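**Seidel slip-ons, sizing?**

**kamol_yensuk**
Ordered the Seidel canvas slip-ons from Zukik in my usual 10. Too tight across the toes. Did anyone go up a size?
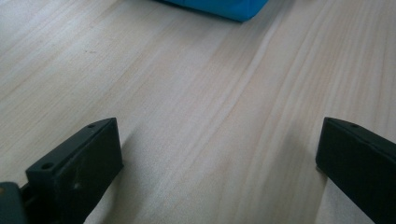

I've only worn them indoors, so I can still send them back.

**Alper Akbulut**
Go up a half. Mine loosened after 3 weeks, but the heel never did.

**gdu**
Disagree. I sized up and they slip on stairs. Keep the 10 and wear thin socks. 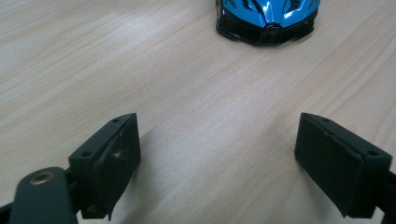
The Celtmont pair runs wider — same sole, softer back. 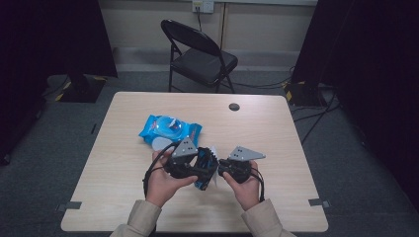

**Eusebio Llorente**

Zukik charges for return shipping on sale shoes. Check that before you pick.

**kamol_yensuk**
Mine were full price. Trying the Celtmont.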